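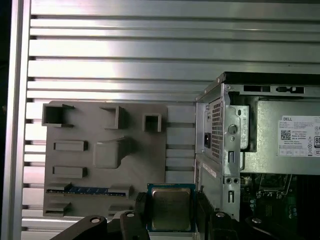

La automatización de tareas de montaje ha dejado de ser exclusiva de la planta industrial. Un taller compartido, e incluso una habitación de la vivienda, puede albergar hoy una célula de trabajo capaz de repetir una maniobra con regularidad suficiente para estudiarla. El presente capítulo se ocupa de una de las maniobras más exigentes para el constructor no profesional: la manipulación de componentes de ordenador. Un procesador sujeto por sus cantos entre dos dedos negros, con el disipador metálico integrado orientado al frente, plantea ya la mayor parte de los problemas que se tratarán: fuerza de cierre, paralelismo de los dedos, orientación de la pieza y espacio libre a ambos lados.

El caso de referencia es la célula construida en el taller Curkilside, cuyo desarrollo se seguirá hasta el final de la unidad. Se presupone que el lector ha completado los ejercicios de cinemática de la unidad 2 y dispone de una estructura rígida sobre la que fijar sus útiles.
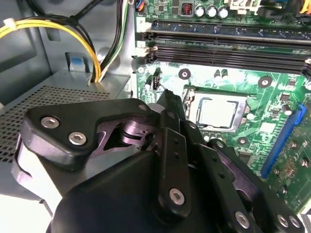
Kevser Kurtuluş
Coordinadora de la unidad de Montaje Automatizado, programa de formación técnica Wokovora

El acceso al interior de un chasis impone restricciones que no aparecen en una mesa despejada. Los mazos de cables, la fuente de alimentación y las ranuras de memoria reducen el volumen por el que puede desplazarse la pinza. Antes de programar trayectoria alguna, el alumno deberá trazar un plano de obstáculos y señalar en él las posiciones de aproximación y de retirada. El equipo permanecerá desconectado de la red durante todas las prácticas.

La célula de Curkilside separa por ello el aprendizaje en dos soportes: una placa simulada de color gris, fijada a un panel de perfiles de aluminio, y un ordenador de sobremesa abierto. En la primera se ajustan las posiciones; en el segundo se comprueban.

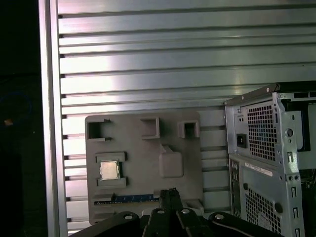

3.1 Diseño del útil de sujeción

El útil debe retener la pieza sin ocultar los cantos por los que será tomada. Para el procesador basta un apoyo inferior y un tope superior, siempre que quede sitio a izquierda y derecha para la entrada de los dedos. La holgura se determina por ensayo, partiendo de un valor amplio que se reduce en impresiones sucesivas. En Curkilside se registraron unos 500 ciclos de prueba antes de dar por válida la geometría del apoyo,

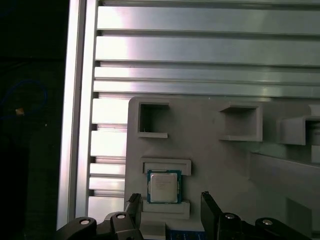 y el cuaderno correspondiente se adoptó después como modelo para las prácticas de esta unidad. Cada entrada recoge la posición nominal, la posición corregida, la apertura de los dedos y el resultado del ciclo. Se recomienda conservar también los intentos fallidos, que se emplearán en el apartado 3.2 para distinguir los errores de repetibilidad de los errores de calibración.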